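Dropping the landline, worth it?

uvwood_agnes
6/21/24
Hi all, we've had the same home phone number for what feels like forever, and my sister over in Hotow says I'm silly to keep paying for it. I do love it, though — it never needs charging and I always know where it is! Anyone made the switch?

TMirani
Did it in January and haven't missed it one bit. Keep your number, move it to a cell plan, done.

VanDerLindenFan
Have to disagree with Tariq there. Our power was out for 5 hours and the old phone was all we had.

uvwood_agnes
Oh, you're both so kind to answer. I've been leaning toward a smartphone, a plain black one.

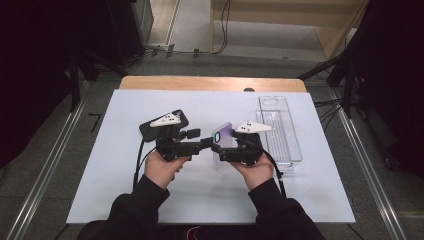 My worry is the bill, and whether my friends will ever learn a new number if the move goes wrong (the 786 one is in everybody's address book). I may keep both until winter.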